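Robot Test Technician (Fault Finding and Safety), Omness, Stadthorpe

Full time, permanent. Posted Oct 6, 2021
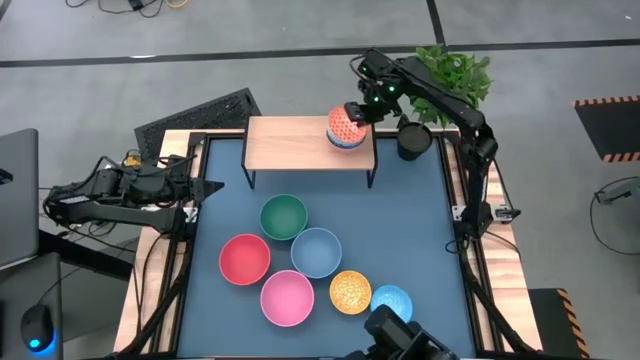 About the job

Omness runs table-top robot arms that sort and stack household items. In August one of our arms failed to stop when its gripper closed on a stack of bowls. It kept pressing down until an operator hit the emergency stop. No one was hurt, but a shelf was broken and two motors had to be replaced.

We went back through 1,254 logged runs and found 65 in which the gripper force had gone over its limit without raising an alarm. The cause was a fault in the way the Palumbo control software read the wrist sensor after a restart. A fix is in place. We now want a technician whose main work is finding this sort of thing earlier.

What you will do

Run bowl stacking and similar tasks on the Flanus test tables and record every stop, slip and collision
Test emergency stops and force limits at the start of each shift
Strip down, repair and recalibrate arms after a fault
Write incident reports and keep the fault log up to date
Stop work on any table you think is unsafe. You do not need permission to do this.

What you will need

A qualification in electrical or mechanical engineering, or similar experience
Practice in reading wiring diagrams
Clear written English
Some Python is useful but we can teach it

Hours are Monday to Friday, with one late shift a fortnight. The post is based on site and cannot be done from home.

To apply, send a CV and a short account of a fault you have traced to the Omness recruitment desk, quoting reference 324.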